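Home | Grippers | Controllers | Cameras | Spares | Basket | Contact

Wikström two-finger gripper, bin picking kit

I've had the Wikström on the bench for a while now, next to the Hokeo it's meant to replace, and I like it enough that we're stocking it! It comes with the bracket set, the flange plate and a cable pack (a decent length, for once), and you can have it with or without the Drarnard controller.

My main test is always the same: coloured blocks in a metal bin with sloping sides. Sounds easy, but a block lying tight against a wall is a proper pain, and the Hokeo's chunky fingers used to ride up the slope every time. The Wikström's are slim and square at the tip, so they get down to the floor of the bin with room to spare. I ran 563 picks with each gripper, same arm, same blocks, and the Wikström dropped far fewer. 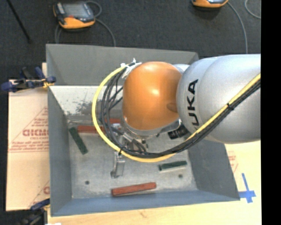
Finger down near the bin floor, red and green blocks still to pick.

A word on cabling, as it's what people ring me about most. Leave a big, lazy loop at the wrist and tie it well back along the arm. My first go was much too tight and the wrist pulled on it at full twist, which made a horrible noise. Clamp your bin down as well, or you'll be chasing it across the table.

The Drarnard controller is fine. The menus are slow and I can't stand the beep, but grip force is easy to set and it remembers 2 presets (Halvard Rustad at Imstead has asked them for more, fingers crossed). If you've already got a controller you're happy with, save your money and buy the gripper on its own.

Gripper only: £1862
Gripper with Drarnard controller: £1957

Spare finger tips are on the Spares page. Tell me which arm you're running when you order and I'll put the right flange plate in the box.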